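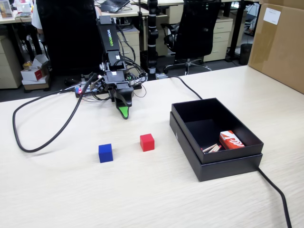
Billham toymaker Quintana will put its first set of building cubes on sale next month, after a trial in play groups and family homes that began in April. The set is called Tultell and is made for children who are just starting to stack, sort and name colours. It is built on plain wooden cubes in strong single colours, such as a blue one and a red one small enough to sit side by side on a table with only a short gap between them. Each set has 42 cubes and comes with a cotton bag and a folded sheet of starter games.

The company was set up by Yatziri Tovar and Baltazar Cervantes, who met while working for a furniture firm in Dorby. Quintana has ten staff and has until now made wooden trays, pegs and coat hooks for nurseries.

"Nurseries kept asking us for cubes," said Yatziri Tovar. "They wanted something simple that could go on any table, and they wanted to be able to buy more of one colour when a few went missing. That is how we have set up the range. You can order a full set or a small bag of a single colour."

During the trial, 217 families were lent a set for two weeks and asked to keep short notes on how it was used. Most said the cubes came out at the kitchen table while a meal was being made, and that sorting by colour was the most common game with children under three. Older children tended to build towers or lay the cubes out as roads.

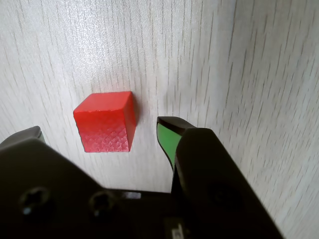 Several changes were made after the notes came back. The cotton bag now has a wider neck so that small hands can reach the bottom, and the game sheet has been cut from four pages to two. A game called Next Door, in which one child places a cube and another has to say which side theirs will go, was added at the request of a play group in Dorby.

Macario Contreras, who runs the workshop in Billham, said the first batch would be a small one.

"We are making 120 sets to begin with," he said. "When those have gone we will make more. We would like to hear from the first buyers before we settle on the colours for next year."

Tultell will be sold from the Quintana workshop and by post. Nurseries and play groups that already have an account can add the cubes to their usual order. Single-colour bags will follow later in the autumn.

An open afternoon will be held at the workshop before the cubes go on sale, with tables set out for children to play at. Entry is free and there is no need to book. Children must be with an adult.

For further details, please contact Azucena Becerra at the Quintana press desk in Billham.

Thursday, September 26, 2024

10 shares
2 comments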